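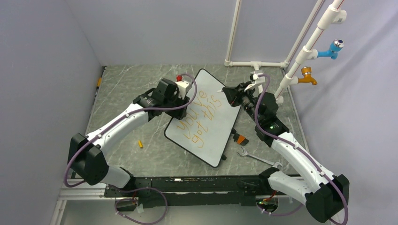 Two arms, one box, finally

Sep 1, 2021

Quick one tonight because I have to be up early and the shop closes at ten. Both arms are in. Both arms move. I'm calling that a win even though the list of stuff that's still wrong is longer than the list of stuff that's right.

For anyone new: I've been building a two-arm cell at Fomham, the shared workshop over by the rail yard, since February. Started with a single arm clamped to my kitchen table. Knocked over a lot of coffee. Moved it to the shop, then bought the second arm used, then needed walls so people would stop leaning over it to say hi.

The project is called Negri. No reason, liked the sound.

So what's new since last post.

The rail. Both bases now bolt to the same black rail along the front. Before this each arm had its own plate and every time I bumped the table the distance between them changed a hair and all my saved positions were garbage. Should of done it in the first place. Measured 880 mm bolt center to bolt center, wrote it on tape, stuck the tape under the bench where I can't lose it.

The cables. Still purple, still looping up over everything. I tried running them tight along the links and it looked great for maybe an hour, then the left wrist rolled all the way around and yanked its connector half out. So now they get big lazy loops. Ugly but nothing pulls. Ximena Ledesma (bench next to mine, does looms for motorcycles) says leave a hand's width of slack past the worst pose you can think of, then go find the worse pose you didn't think of. Good advice. Found it in ten minutes.

The grippers. Same model both sides, finger pads I cut myself. First pads were too hard and markers just spun in them. Second set is softer and grabby, third set is on the printer now with a shallow V groove so a round thing centers itself. Will report back.

Whiteboard work is the current test. I like it because you get a record of how bad you are. Wobble shows up as wobble, too much push and the tip mashes, too little and you get gaps. And a board on the floor slides around when you press on it, so one arm has to mind the board while the other one does the marker part. That's the whole reason for having two of them. With one arm I was taping everything down and feeling like a cheat.

Getting the two to share is the hard bit. I'm using Cetitero to run both, which is a little scheduler a guy on the forum wrote, and it's fine, but it assumes each arm lives alone. Nothing stops them from wanting the same spot. My fix is dumb – an invisible wall down the middle and only one arm at a time gets permission to cross. Slow. Works. They only smacked each other 2 times this week and both were my fault (typed a minus sign where there wasn't supposed to be one, then did it again).

The pipe corner. White PVC in the back with a blue faucet and an orange one on the upright. No water, it's all dry. Turning a handle is the next job after the marker stuff and I want different handles so I can't cheat by tuning for just one. The wrench is for later too.

Money, since people ask: 809 dollars so far this summer, roughly. Most of that is the second arm. The pipe was cheap. The power supply was not cheap and I bought the wrong one first. Terirau took it back no fuss, so thanks to them.

Still to do:
Cover for the circuit board under the rail, before I drop a screw on it
Real stop button, big, where I can hit it with my elbow
Better light, the back corner goes dim after dinner time
Redo the zero on the right arm, it drifts about 3 degres if I leave it on all day
Label the power bricks

Video when I get the marker pads done. Ok, they're flicking the lights at me, gotta go.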